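Gopinath Rajan
@grajan_thermal
Saturday, April 21, 2018

1/ Thread on thermal paste, heat spreaders and why the desktop machines in the Pamholm office kept slowing down every afternoon. Long. Mute me if you don't care about cooling.

2/ Background. Pamholm is a drafting firm. They have 40 desktops, all the same build, all bought in the same order. Complaint as logged: "computers get tired after lunch." I have had worse fault reports.

3/ Tired, in this case, was the processor cutting its own clock speed. A modern chip does this by itself once it gets near its limit. There is no error and no message. Drawings just take longer to redraw and people blame the network.

4/ First thing to check is always the log and never the lid. I left a temperature logger running on a few machines for two working days. Idle numbers were fine. Under load the cores climbed to the limit quickly and stayed there.

5/ How quickly they climb matters. If a cooler is clogged with dust, the temperature creeps up over minutes as the fins fill with heat they can't get rid of. If the contact between chip and cooler is poor, it jumps within seconds. These jumped.

6/ So the heat was getting stuck before it reached the metal. That leaves the paste, the mounting pressure, or the layer inside the chip package between the silicon and the metal lid. You can do something about the first two without voiding anything.

7/ A word on what paste is for. Two flat metal surfaces are flat only to the eye. Press them together and they touch at a scatter of high spots, with air in between. Air is a very poor conductor of heat. Paste fills the gaps.

8/ It follows that paste is a filler and you want very little of it. Paste conducts heat far better than air and far worse than copper. A thick layer between two good surfaces makes things worse.

9/ The argument over pea, line, cross or spread has been running as long as I have been in this trade. On an ordinary desktop chip with decent mounting pressure, I've never measured a difference I would defend in front of a customer. 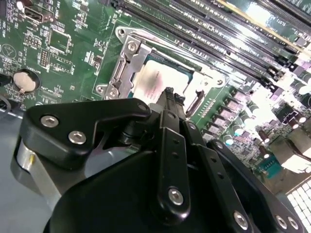 10/ Mounting pressure is another matter. Most coolers on cheap builds use four plastic push pins. Each one has to click through the board and lock. If one hasn't, the cooler tilts and the paste layer turns into a wedge.

11/ A wedge shows up in the log if you know where to look. One core reads well above its neighbours under an even load. When every core is high by a similar amount, I suspect the paste or the fan first. When one corner is hot, I go for the pins.

12/ At Pamholm it was both. The paste had dried to something like old grout, and on 8 of the machines at least one pin had never locked. I expect they left the builder's bench like that.

13/ Method, for anyone doing the same job. Run the machine for a few minutes first so the paste softens. Shut down, pull the plug, hold the power button to drain what's left. Then twist the cooler gently before you lift it.

14/ The twist is the step people skip. On boards where the chip is held by pins and friction, a straight pull can bring the processor out of the socket stuck to the cooler, with the lever still down. Bent pins are a slow and unpleasant evening.

15/ Clean both faces with isopropyl alcohol, the strongest the chemist will sell you, and a coffee filter or lint-free cloth. Paper towel sheds fibres. Let it dry. Don't touch the lid afterwards, as skin oil does the same job as air, only stickier.

16/ Fit the pins in diagonal pairs. Push, listen for the click, then look at the back of the board to see that all four have come through and spread. If the tray blocks your view of the back, take the board out. Yes, every time.

17/ Jagadeesh Kartha did half of these with me and prefers to swap the push pins for a screw-down bracket while the case is open. He's right on the engineering. The customer's budget had other views.

18/ We did them in two batches so the drafting floor could keep working. Zadance, who supply Pamholm's furniture and for some reason also look after their power boards, had to shift half the desks. Allow for that in your quote. I hadn't.

19/ Result: no throttling in the log on any machine under the same test load. The fans also run slower, which the staff noticed well before they noticed the speed. People get used to a fan and only hear it once it changes.

20/ Things I didn't do. I didn't take the lid off any processor. Gains from that are real on some chips, but it's a hobbyist's job and a cracked die is not something I want to explain to an accounts department.

21/ I also left the fan curves at the board maker's defaults. A custom curve is one more setting to be lost at the next firmware update, and the next technician won't know it was ever there.

22/ Several replies already asking which paste. A mid-priced, non-conductive one in a big tube. Liquid metal is excellent and will also eat aluminium and short anything it drips on. Keep it out of offices.

23/ On how long paste lasts: it depends on the compound, the temperature and how often the machine cycles from cold to hot. Each cycle flexes the joint a little and works paste out towards the edges. Machines switched off nightly can age faster here than ones left on.

24/ Nobody should read that as advice to leave the office computers running. The power bill will cost you more than the paste.

25/ @palaniappan_it asks whether a cheap infrared thermometer will do for the first check. No. Bare shiny metal reads badly on them, and the outside of a cooler says little about the chip under it. Use the sensors in the chip. They're already paid for.

26/ Same question for laptops. Same physics, thinner margins, and often a pad where you expected paste. Measure the pad's thickness before you replace it. If the new one is too thick, the heatsink sits proud of the processor and you've made your own wedge.

27/ One correction to an earlier post. In 15 I said skin oil does the same job as air. A reader points out that oil conducts heat somewhat better than air, and that's correct. It's still contamination under a joint you want clean. Wipe it off.

28/ Next job is the server cupboard at Starnuston, where the air intake faces a wall. I'll post the before and after logs once I have them, probably in August, when their lease lets us cut a vent.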